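# Chapter 15: Open Bins and Loose Storage

Chapter 14 treated storage in which every item has an assigned position: racks, drawers with dividers, and shadow boards. Many goods do not justify that expense. Brushes, scrapers, bottles, and similar household articles are commonly held loose in open bins, where each item rests wherever it was put down. This chapter covers the selection of bins, the way items settle in them, and the effect of both on retrieval.

## 15.1 Terms

An **open bin** is a container with a floor, four walls, and no lid. The **near wall** is the wall closest to the point from which items are removed. The **rest position** of an item is the position it holds when no outside force acts on it apart from gravity and contact with the bin or other items. The **clearance** is the free distance between an item and the nearest wall, measured at the height where the item will be grasped.

Loose storage differs from bulk storage. In bulk storage (grain, screws, pellets) one unit can replace any other. In loose storage the items may be of different kinds, and a particular one is wanted.

## 15.2 Rest positions of long items

A long item with a round handle has few stable rest positions on a flat floor. It lies on its side, and its long axis is horizontal or close to it. If the head is wider than the handle, as in most cleaning brushes, the handle may be raised slightly at one end. A cylindrical item can roll until it meets a wall or another item, and for this reason items of this shape are often found next to walls. 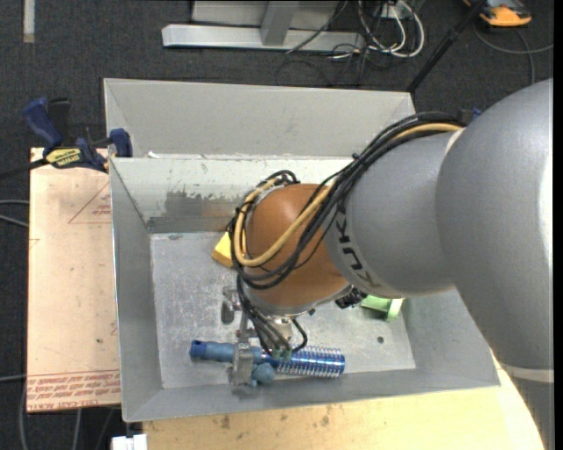

Clearance at the wall governs how the item can be taken. A grasp from directly above, with one finger on each side of the handle, needs room for the thickness of a finger between the handle and the wall. Where that room is missing, three methods remain: turn the grasp so that the fingers close along a different line, move the item toward the center first, or grasp it at the end farther from the wall. The second method adds a step to every retrieval and should be counted in any time study.

Hegarty and Quinlan compared these methods in the Feltatholm stockroom trials, which recorded 1691 retrievals from open bins. In 476 of them the item had to be moved before it could be lifted. Long items accounted for most of these cases. The full tables are given in Chapter 16.

## 15.3 Bin material and floor finish

Metal bins hold their shape under load and tolerate repeated washing. A smooth metal floor offers little resistance to sliding, so light plastic items shift when the bin is moved. A ribbed mat reduces sliding but collects dust and must be lifted out for cleaning. Plastic bins are lighter and quieter in use, and their walls flex when heavily filled.

Color affects retrieval as well. A plain gray floor gives good contrast with blue, red, or yellow handles and poor contrast with unpainted metal tools. Stores that hold both kinds should separate them by bin.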